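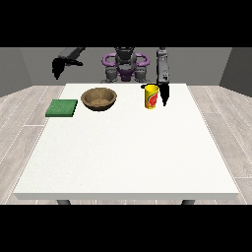 A green sponge, a brown bowl and a yellow cup on a white table.

How a jigsaw puzzle is made

A jigsaw puzzle is a picture that has been cut into pieces so that you can put it back together. Most homes and schools have at least one. This page explains where jigsaws came from, how the pieces are cut and why they fit.

The first jigsaws

The first jigsaws were maps. More than two hundred years ago, a map maker in London glued a map onto a thin sheet of wood and cut along the borders of the countries. Children learned where each country was by putting it back in its place. These puzzles were sold as lessons, and they were expensive, so only rich families had them.

The pieces in those early puzzles did not lock together. They just sat next to each other, and if you knocked the table they slid apart. Pieces with knobs and holes that hook into each other came later.

The name came later as well. A jigsaw is a kind of saw with a very thin blade that moves up and down quickly. It can turn tight corners, which an ordinary saw cannot do. Many wooden puzzles were really cut with another tool called a fretsaw, but the name "jigsaw" stuck.

Choosing the picture

Every puzzle begins with a picture. It can be a painting, a drawing or a photograph. Not every picture works well. If half of it is plain blue sky, half of the pieces will be plain blue and the puzzle will be very hard. If it has lots of small things in different colours, you can tell more easily where each piece belongs.

At Illotari, a small puzzle workshop, the pictures are chosen by Evaristo Mancuso. He prints each one on paper first, cuts it into squares with scissors and mixes them up. If too many squares look the same, he asks the artist to add something, such as a boat, a kite or a row of chimneys.

The puzzles for the youngest children show one large thing, like a cow or a bus. The workshop's Harnura puzzles, for older children, show a whole town with shops and streets.

Making the board

A picture on thin paper would bend and tear, so it has to be glued to something stiff. Most puzzles today use thick cardboard. The cardboard is made from several layers of paper pressed together, and much of that paper has been used before. Old newspapers and boxes are soaked in water, mashed into a pulp and rolled flat again.

The printed picture is glued on top. Big rollers press it down so that there are no bubbles. After that the glue must dry completely. If it is still damp when the puzzle is cut, the picture can peel away from the board at the corners of the pieces.

Some puzzles are still made of wood. The wood is sold in thin sheets called plywood, which are made of even thinner sheets glued together. Wooden pieces are heavier and last longer, but they take more time to make.

Cutting the pieces

Cardboard puzzles are not cut one piece at a time. They are cut by a machine called a press, using a tool called a die. A die works like a biscuit cutter, but it has the outlines of all the pieces in it at once. It is made from long strips of sharp steel. Someone bends each strip into wavy shapes and fixes it into a flat board.

The cardboard goes under the die, the press pushes down hard and all the pieces are cut. On a big puzzle this is often done in two goes, one after the other, since cutting so many lines at once needs a great deal of force.

Making a die is slow work. A die for a puzzle of 100 pieces can keep one person busy for days. Once it is finished it can be used again and again with different pictures. If you have two puzzles from the same maker with the same number of pieces, you may find that a piece from one fits into the other. Some people mix the two puzzles on purpose to make a new picture — a horse with a train coming out of it, perhaps. 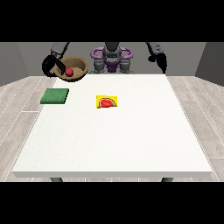

The green sponge, with a small yellow packet that has a watermelon slice on it.

Wooden puzzles are cut in a different way. Some are cut by a laser, which is a very strong, narrow beam of light that burns through the wood. You can sometimes smell this when you open the box, and the edges of the pieces may be dark brown. Others are cut by hand with a saw. The person cutting can make any shape they like, and some hide special pieces in the puzzle, shaped like a bird, a key or a star. These are called whimsies.

The parts of a piece

Puzzle pieces do not have official names for their parts, but many people use these words.

The knob is the bit that sticks out. Some people call it a tab.
The hole is the gap that a knob fits into. It can also be called a blank or a socket.
An edge piece has one straight side.
A corner piece has two straight sides. A puzzle that is a rectangle has four of them.

The commonest piece has two knobs and two holes, but there are pieces with four knobs, four holes, or three of one and one of the other.

Into the box

After cutting, the puzzle is still in one sheet. It goes through a machine that shakes and breaks it up, and the pieces fall into a bag. The bag is then weighed. If it is too light, a piece may be missing, and it is taken out and checked.

At Illotari the small puzzles have 37 pieces and the next size has 60. The 37-piece puzzle is round, so it has no corner pieces at all.

How to start a puzzle

Turn all the pieces so that the picture side faces up. Find the edge pieces and put them together first. Then sort the rest by colour, or by something you can see on them, such as windows or leaves. A tray or the lid of the box is useful for keeping the piles apart.

If a piece will not go in, do not push it. Turn it round and try again, or try another piece. Pushing bends the cardboard, and then the piece will not fit where it should.

Make your own

You will need an old picture or postcard, a piece of cardboard from a cereal box, a glue stick, a pencil and scissors.

1. Glue the picture to the plain side of the cardboard. Press it flat.
2. Put a heavy book on top and leave it until the glue is dry.
3. Turn it over and draw the pieces on the back. Start with eight or nine big ones with wavy edges.
4. Cut along the lines. Ask an adult to help with the tight curves.
5. Write the same letter on the back of every piece, so you can tell them from the pieces of your next puzzle.

Keep the pieces in an envelope with the number of pieces written on the front.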